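Cahier d'atelier - banc textile, mercredi

Reprise du pliage des tissus épais. Troisième passage sur la procédure Monport, toujours pas convaincu.

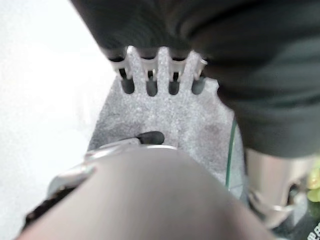
Le principe de la méthode Monport tient en une phrase : on plie une pièce sombre sur un support clair, on lit le bord, on aligne. Sur la fiche c'est limpide. À l'établi, je continue de penser que la phrase a été écrite par quelqu'un qui travaille de la popeline. Avec un tissu gris anthracite un peu épais, le bord n'est pas une ligne, c'est un arrondi. Il part en arc, il vient se poser sur les dents de la plaque claire et il en recouvre une partie, si bien que la fente de droite se retrouve à moitié dans l'ombre. Où est l'alignement, là-dedans ? On peut le décréter à la tangente de l'arc ou au point de contact avec les dents, et selon le choix on n'obtient pas la même pièce. La fiche ne choisit pas.

Je note quand même que le contraste est bon. Gris foncé sur gris clair moucheté, on ne confond pas les deux, même avec l'éclairage du fond. C'était l'argument de Najjar pour nous vendre le revêtement granité et sur ce point précis je n'ai rien à redire. Pour le reste de l'argumentaire (antidérapant, sans entretien, « compatible tous textiles »), j'attends de voir. Il y a déjà une trace brunâtre, assez pâle, sur la moitié droite de la plaque. J'ai frotté au chiffon sec, puis au chiffon humide. Aucune différence. Elle peut venir de la teinture comme de la colle du lot précédent, je n'en sais rien et je me méfie des explications rapides. À surveiller. Si elle s'étend, on met une feuille de protection, quitte à perdre le granité qu'on a payé.

Les fentes. On m'a expliqué qu'elles servaient à bloquer le pli pendant qu'on lisse. Je veux bien. Sur la pièce d'aujourd'hui le tissu vient buter contre le haut des ouvertures mais je n'appellerais pas ça un blocage. Quand je tire doucement vers moi, il revient. Quand je tire franchement, il revient aussi, avec un faux pli en prime. Quatre fentes ou douze, je ne vois pas ce que ça changerait tant que le fond reste arrondi et que rien ne serre.

Essais du matin : 20 pliages, même tissu, même opérateur (moi). J'en garde 9. Les autres ont glissé ou tourné avant la presse. Damov annonce beaucoup mieux dans sa note, mais sa note ne dit pas quel tissu, ni si les ratés ont été comptés. On m'a déjà fait le coup avec les gabarits en feutre.

Après-midi, même chose en détendant la pièce à plat une heure avant. Moins de plis parasites dans le haut, c'est net à l'œil. Sur le bord, je ne saurais pas dire. J'ai envie d'écrire que c'est mieux et c'est justement pour ça que je ne l'écris pas. À refaire par quelqu'un qui ne sait pas quelles pièces ont reposé.

Autre point, pour ceux qui prennent la suite : la partie qui pend à droite tire tout l'ensemble. On passe son temps à soigner le bord gauche alors que le poids est de l'autre côté. J'ai calé le surplus avec une réglette sur les 6 dernières pièces et elles ont moins tourné. Petit échantillon, donc prudence, mais c'est la seule modification de la journée qui me paraisse valoir quelque chose, et elle ne coûte rien.

Rorisar demande si on peut valider pour la série de 2 000. Ma réponse pour l'instant est non. Je n'ai pas de définition du bord, pas de chiffre crédible pour le taux de reprise, et une tache que je ne sais pas expliquer. On me dira que le client s'en moque du moment que ça rentre dans la housse - peut-être, mais alors qu'on me donne la tolérance par écrit.

À faire :
- fixer une règle de lecture du bord (tangente ou contact) et s'y tenir
- refaire la série avec réglette, en notant aussi les ratés
- redemander à Damov la référence du tissu
- repasser voir la trace à droite de la plaque vendredi, même lampe
- ranger la réglette courte dans le tiroir du haut, je l'ai cherchée un quart d'heure

Presse éteinte à 17 h 40. Les pièces gardées sont dans le bac gris, les ratées dessous, ne pas mélanger.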